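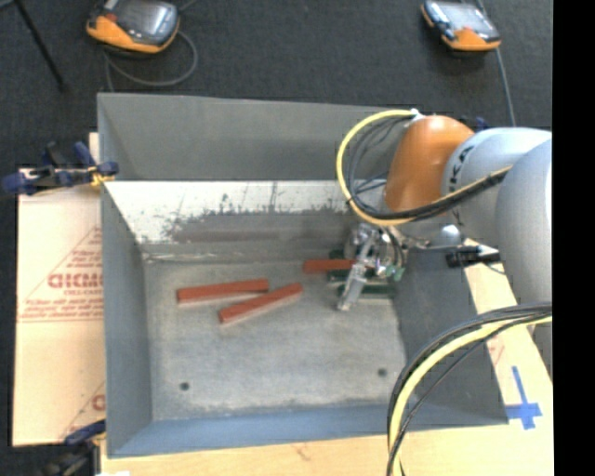 rbickers
Anyone got scuffs out of a grey metal bin like this? Big one, sloping sides. Bottom's all scratched and blotchy, far wall has that whitish worn strip along it. Tried hot water and washing up liquid, no joy. Want it decent by May

dobbo_d
Leave it. It's a bin. Red bars and green bits won't care

Imogen R
Disagree — worn metal can mark whatever you put in. Had 200 parts come back scratched once. Rubber mat, cut to fit, 9 quid from Treloar

dobbo_d
Mat slides about. And it'll cover the two holes in the bottom, are they drains??

rbickers
No idea, came like that. Could cut round them I supose

neemak
Fine scouring pad first, go with the scratches. Took me 5 goes on mine. Dont use bleach

dobbo_d
5 goes, for a bin

rbickers
Will try the pad tonight — mat if that fails. Ta all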